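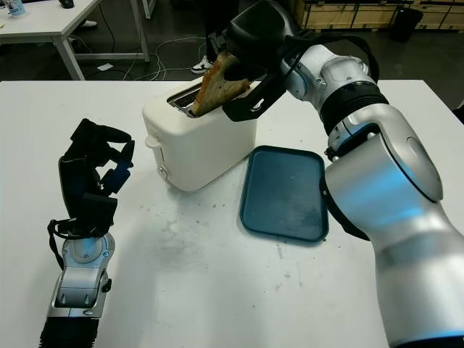

Ticket reopened at the request of the Kavilau evaluation group. The reported fault concerns the right end effector during the toast task, which forms part of the comparison between the Tramov two-pad gripper and the Jaber compliant gripper. The operator reports that the grip force reading drops to zero at irregular moments after the fingers close, and that the controller then halts the arm with a "grip lost" warning. The black gripper closes on the slice at a tilt while the lower corner is still inside the toaster slot, and the fault has been logged most often at this point of the cycle. The left hand remains open beside the toaster throughout the task and draws no grip command. It has been excluded from the investigation.

Category: Support > End Effectors > Intermittent Faults
Reading time: 2 minutes

Status: Resolved, monitoring
Assigned to: Hòa Thân
Controller: Pasomeo, release 2.46
Units affected: right arm only

Entry 1. Initial report
The fault was first recorded in July with the Tramov gripper fitted. The evaluation group ran 220 cycles and received the warning in 10 of them. The slice was still held when the arm stopped. The group requested confirmation that the results could be used in the comparison.

Entry 2. Response from support
Please do not include the halted cycles in the comparison until the cause is known. Please export the force log and the joint log for each halt and attach them to this ticket. The warning threshold should be left at its default value. Lowering it will hide the fault and will also change the closing behavior of both grippers.

Entry 3. Gripper exchanged
The Tramov gripper was removed and the Jaber gripper was fitted to the same wrist. The warning returned on the first morning of testing. The Tramov unit was then run on the bench supply and showed no fault. Support considers both grippers sound.

Entry 4. Log review
In every attached log, the force reading is lost within the same span of wrist rotation. Motor current remains steady, and finger position does not change. This pattern indicates an interrupted sensor signal. The task brings the wrist into this span when the slice is drawn out of the slot and again when the arm moves toward the tray.

Entry 5. Sat 8 October
The sensor cable inside the right wrist was inspected. The connector latch was not fully seated, and the cable had been clamped too short to allow full rotation. The cable was rerouted with additional slack and the connector was replaced. The Tramov gripper was refitted and the force sensor was zeroed with the fingers open.

Entry 6. Verification
A further 46 cycles were completed without a warning. The Jaber gripper will be verified in the same manner before the comparison resumes. Earlier halted cycles are to be repeated for both units and marked "void, signal fault" in the results sheet. Grip scores from completed cycles may be retained.

Hòa Thân will keep this ticket open until the Jaber logs have been received.

Related tickets
Pasomeo controller: force reading frozen after restart
Tramov gripper: pad replacement and zeroing procedure
Jaber gripper: slow opening at low supply voltage
Wrist cable routing, revised instructions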